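News > Company > Press Releases

Oct 6, 2024

Multport will open its third kitchen and housewares store in Pimard this month, the company said. The shop takes over 300 square meters on Shukla Street that had been vacant since August.

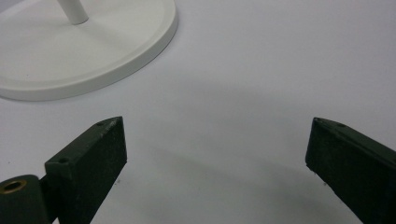
Multport Press Office

The store will carry cookware, glassware, mug stands and table linens, including the full Catska line. It will employ 10 people, 3 of them part time. Applications are open at the Pimard office.

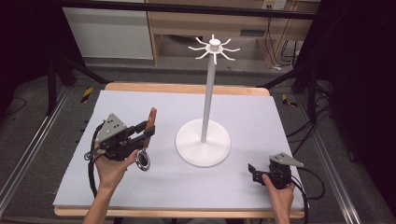

Shoppers who join the mailing list before opening day will get 10 percent off one purchase. The discount does not apply to gift cards. Delivery within Pimard is free on weekdays.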